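Rorkden dish rack, used for tape and other bench clutter
Posted November 2022
574 views | 13 comments | Share

I don't trust anything sold as "multi-purpose". It usually means the maker wasn't sure what it was for. The Rorkden rack is sold for drying dishes, but the listing on Cunoston also suggests it for "craft, workshop and hobby storage", and as our kitchen already has a drainer I bought it for the second lot. I wanted somewhere to keep rolls of tape that wasn't the bottom of a drawer.

It's a row of grey metal rods held in black plastic ends, with upright slats along the end panel like a small fence. The plastic is moulded, a bit thick along the top, and there's nothing fancy about it. Mine has lived on a worktop that was scuffed and scratched long before the rack arrived, so I can't blame it for the state of the surface.

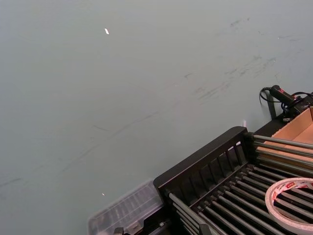
Is it worth buying if you already own a dish drainer?
Only if the old one is in use. A drainer you've stopped using will hold tape and glue bottles just as well, and you'll have saved your money.

The good part first. A roll of tape laid flat on the rods stays where you put it, and you can get your fingers underneath to lift it off. The same roll on a flat shelf always seems to need a fingernail. Dust falls through the gaps too, which I count as a small plus until I remember it's now on the table under the rack.

Now the grumbles. Small things go straight through. Pencils lie along the rods quite nicely if you set them down the right way, and vanish between them if you don't. Anything with a narrow base wobbles. The slats at the end look as if they ought to hold something upright, but I've tried scissors, a ruler and a folded cloth and only the ruler was happy there. The leaflet claims a load of 40 kilos. I haven't tested that and I don't believe it.

For a fortnight I ran it alongside a plain shallow cardboard box with no lid, the kind you'd otherwise flatten for recycling. I pushed the box up against the rack and kept moving the duct tape between the two to see which I preferred.
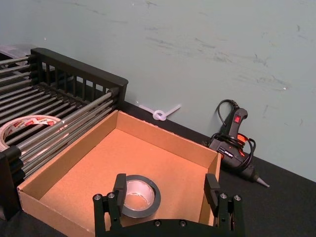

Does a cardboard box do the job just as well?
For loose bits it does it better, as the floor is solid and the sides stop things wandering off. It goes soft if anything damp gets put in it, so keep it away from the sink.

I was hoping the rack would win clearly, having paid for it, and it didn't. The box is lighter, costs nothing and can be carried off to another room with everything in it. The rack looks tidier and lets me see what I've got. I've ended up using both, which feels like a poor result for the rack.

I also looked at the Skaltach version, which is dearer and has a tray underneath. The tray would fix the dust and the lost pencils. It also makes the thing too tall for my shelf, and some 800 people have reviewed it without one of them giving the height, so measure first.

One tip if you do buy it: put a cloth down. On a bare top mine made a nasty scraping noise every time I nudged it. I used a black one from Evangelista and it wrinkles if you so much as look at it, but the scraping has stopped.

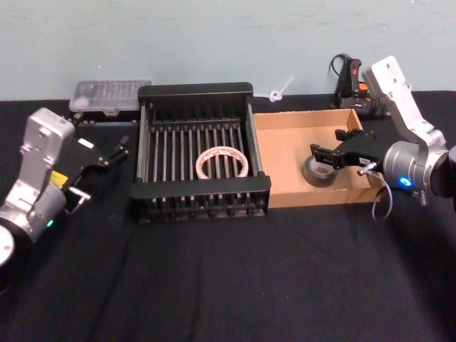

The cloth does show every bit of fluff, and I shake it out more often than I'd like. A grey one might have been wiser.

Three stars out of five. It holds tape. I wouldn't pay full price for that again, and I'd ignore the word "workshop" on the listing.

Share this review | 13 comments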